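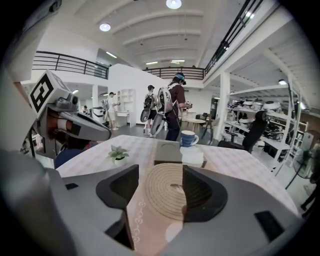 Sânziana Marinescu wrote to us a few days after the open day to say that she had enjoyed the table demonstration very much, but that she had gone home without the slightest idea of what happens to the recordings afterwards, and could somebody please write it down in ordinary words. It was a fair complaint, and this README is our attempt at an answer, Sânziana. It has grown rather longer than a README ought to be (ours always do).

Grilley Open Day Recordings

What is in this folder

The recordings were made during the October open day at Sastier, on the ground floor, while visitors came and went. There are 111 recordings altogether, made with hand-held grippers. A person holds the gripper and does a small household job with it, and the camera on the gripper records what the job looks like from very close by. No robot arm was used on the day. The idea is that an arm can learn from the recordings later on, and several visitors were a little disappointed to hear it, so we have promised to have one running next time.

The jobs were all table jobs: moving a mat, putting a mug where it belongs, shifting a tray, laying things out and clearing them away again. We kept to a laid table with a cloth on it, as a bare bench teaches you very little about anybody's kitchen.

How the day went

Doors opened on Friday morning and the first session began as soon as people had their coats off. Each session had a short talk, then a demonstration by one of our regular operators, and then anyone who fancied it could have a go. Of the 111 recordings, 46 were made by our own operators and the rest by visitors. You will be able to tell which is which quite quickly! Visitors tend to squeeze too early and then go hunting for the object, and they talk to it as well, which we found charming, although the sound has been removed from every file.

Folders and names

demo holds the recordings by our own operators.
visitors holds everything else, in the order it was made.
notes holds one plain text file per session, typed up from the paper sheets.
calibration holds the settings for each gripper on the day.

The label "barbu" in some of the file names refers to the Barbu layout, our usual way of setting the table for two. "loteck" refers to the Loteck layout, the more crowded one. If a name has neither, the table had been rearranged by visitors between goes and we let it stand.

Things to know before you use it

The room was busy. People walk about behind the table in a good many recordings, and other operators were often working at the same time, so please don't treat the background as fixed. If you need a quiet background, this is the wrong set for you, and you would be better off with the Grilley spring recordings.

In 9 of the visitor recordings the job was abandoned halfway, usually for a chat. They are marked "unfinished" in the notes and we have kept them in, as a few colleagues asked for exactly this sort of thing.

The left and right grippers were swapped after lunch. The calibration files take account of it, but only if you load the one with the matching session number. We got this wrong ourselves the first time and lost most of an afternoon to it.

Permission and privacy

Everybody who took part signed a form at the door, and the signs in the room said that recording was going on. Anyone who would like a recording taken out need only write to us with the session number, or a rough time of day if the number has been lost, and we will see to it. Please do not try to work out who the people in the recordings are.

Changes

Second version: session notes retyped, two misnamed files put right, the section on swapped grippers added.
First version: nearly 69 gigabytes, uploaded in one go, with apologies to everyone sharing the line that evening.

Questions and corrections are very welcome at the Grilley desk, and so are complaints like Sânziana's.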